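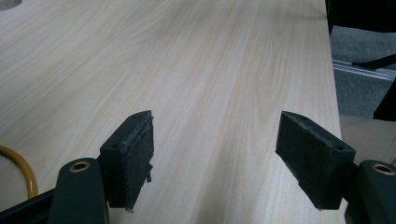

Progress report to the Galtolis fund, February
Project: headwear and small knitwear sorting, Skillcombe workroom
Prepared by the Restedeo team

In this period we moved the sorting of donated headwear to the new workroom in Skillcombe. The old room had one narrow bench, and the items often became mixed. The new table has a pale wooden top with rounded corners. It is wide enough to lay an item flat, and dark fabrics are easy to see against it. We agreed to keep the top clear between batches.

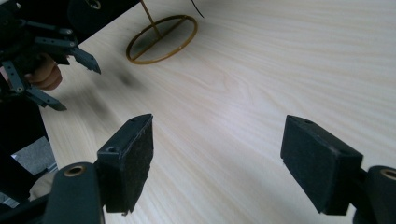 Since the last report we have received 306 items, mostly caps and knitted hats. Of these, 80 are still waiting to be checked. The delay comes from the delivery of Vieira, which arrived later than was planned and in mixed bags. We have asked them to separate the caps from the knitwear before sending, and they have agreed to try this for the next delivery.
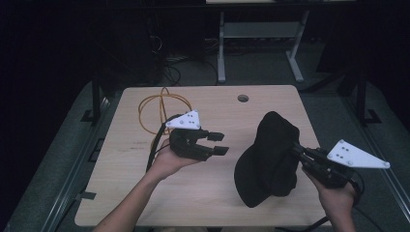 Caps are now lifted and turned above the table, so that the brim and the crown can both be looked at. A black baseball cap is the most common type we receive. When the brim is bent too much we put the cap aside and do not send it out. There is a small round hole in the table top for cables, and we would like to buy a simple cover for it, as labels can fall through. The carpet in this room is dark grey, and a black hat on the floor is easily missed, so the floor is now checked at the end of each session. 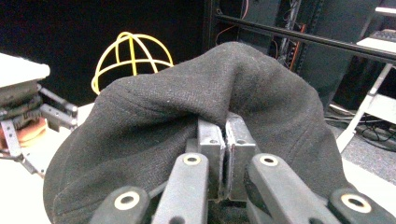 Knitted items take more time than caps. Dark knitwear must be opened and looked at along the seam and the hem, where small damage is difficult to notice. We returned 7 pieces to the repair box for this reason.

Spending is within the budget. The table was the largest cost and it is fully paid. We kindly ask for your permission to use the remaining money of this period for 2 lamps, as the area beside the table is dim.

For the next period we plan to finish the waiting items first and after that to open the new delivery.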